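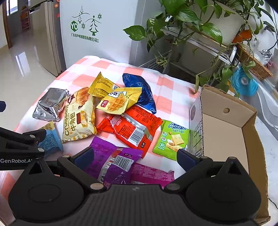
Ladi Akpan wrote on 10/02/2025:

> Has anyone on the list tried the Sovero base coat yet? I've been through two bottles of the Hullska one and it still lifts at the tips by the second evening. I'm happy to pay a bit more if it really does hold, but I don't want another bottle sitting in the drawer. Also, is the Misbridge swap still on for the end of February?

Hello Ladi, and hello everyone,

Yes, I've been wearing the Sovero for most of the winter now, and I do think it's worth the money, though I'd say so with a caution or two. It goes on thinner than the Hullska and you'll think you haven't put enough on. Resist the second coat! I gave mine two the first time and the colour slid about like butter on a hot plate. One thin coat, a good long wait (I make a pot of tea and drink it), and then run the brush along the very edge of the nail before you start your colour. My last manicure, a dark plum cream from Tymoshchuk, went 36 hours of washing up and dog walking before the first chip, and that was on my right thumb, which always goes first whatever I put on it.

Before you give up on the Hullska altogether, do try wiping your nails with remover just beforehand, even if they're bare. I used to put hand cream on and then wonder why everything peeled off in sheets – my own silly fault, and it took me years to work it out.

As for the swap, it is still on, same hall as last time. Please bring bottles at least half full, with the lids wiped so they open, and put a dab of the colour on a bit of white card if the label has come off. I have far too many glitters and would dearly love to go home with some plain creams, so if you've any greys or soft greens you've gone off, do think of me. Ladi, I'll put my spare Sovero in my bag and you can try it on one hand before you buy.

Warm wishes to all,
Maureen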